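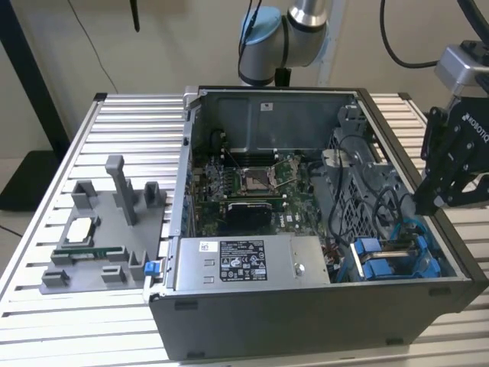
Destination Management, Unit 4: How a small ski area fills its beds

Reading time: 4 min

Before the class, please read the chapter on seasonality. We will work with one case only, the village of Dondholm, and compare it with its neighbour Alby when it is useful.

4.1 The resort in short

Dondholm lies at 964 metres and the highest lift stops at 1390 metres. For a ski area this is low, and the snow on the bottom slopes is not certain before the middle of the winter. The village has 42 rooms in guesthouses and roughly 400 beds in private flats. Many of the flats stand closed for most of the year. In the literature these are called "cold beds", and you should know this term for the exam.

Alby has better height but a longer road. Families with small children choose Dondholm more often, as the nursery slope begins next to the bus stop.

4.2 Who sells the holiday?

The guesthouses sell mostly by themselves, by telephone and e-mail. The flats are let through an agency, Cherkaoui, which takes a share of each booking and also does the cleaning. The lift company, Uteck, sells passes but no beds. A guest must therefore make two or three separate purchases for one week of skiing.

Discuss with your neighbour what a common booking page would change, and for whom. Think also about the guesthouse owner who does not want to pay commission.
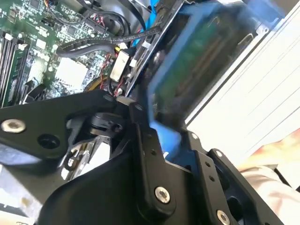
4.3 Summer use of the lifts

In July the chairlift runs for walkers and mountain bikes. The income is modest, but the staff can keep their contracts for a longer time, and this makes it easier to find trained people for the winter. Note that summer guests stay shorter and book later.

Homework: write one page on how Dondholm could open more of its cold beds. Use at least two terms from 4.1 or from the chapter. Bring it on paper.

Shares: 3
Comments: 0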